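Do you really need a new computer this winter?

2nd December

The shop windows in Duvdale are full of desktop deals again, and the pitch is the same as last year's. Your old machine is slow, it is a risk, and for $1,186 Skalten will sell you a tower that fixes everything. I have my doubts.

I went through the Skalten flyer twice looking for a reason. It says the new model is "ready for tomorrow." It doesn't say what tomorrow will ask of it. Most readers of this newsletter write letters, pay bills, look at pictures of grandchildren and watch the odd film. A tower bought 5 years ago could do all of that on the day it came home, and the letters haven't gotten any longer.

An open desktop tower, lying on its side with the panel off.
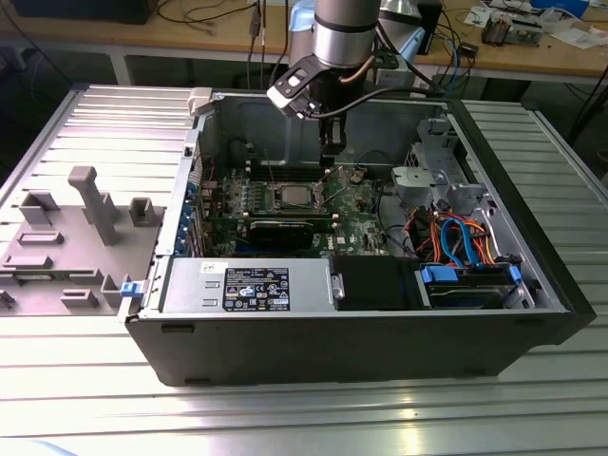
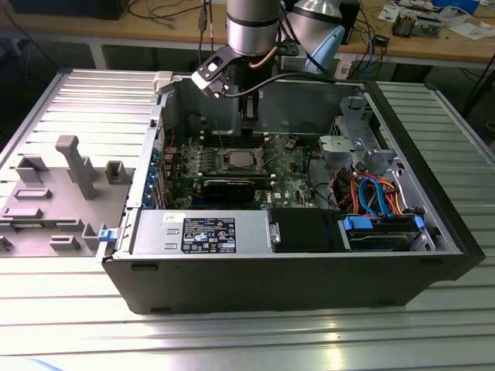
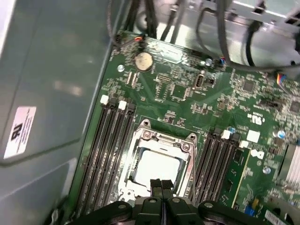 The shop in Rirnbridge quoted me $40 to put more memory in mine, and that was with labor. I asked the Skalten sales desk whether an upgrade like that would do the job. I was told it "might not be worth it" – worth it to whom, I wondered. When I asked what the new tower did that mine couldn't, I got a brochure.

Then there is the trade-in offer. Moussa, the resale outfit, will take your old computer off your hands for a voucher, good only on a new one. In July the same voucher was good on repairs too. That line has quietly gone from the small print, and I'd like to know why.

Some machines do need replacing. If yours can no longer get security updates, take that seriously and ask for the details in writing. But a slow start in the morning is a poor excuse for spending that kind of money. Clear out the programs you never open, back up your files, and get 2 quotes for a repair before you look at anything in a window. The Skalten offer runs to the end of the month. I expect there will be another one after it.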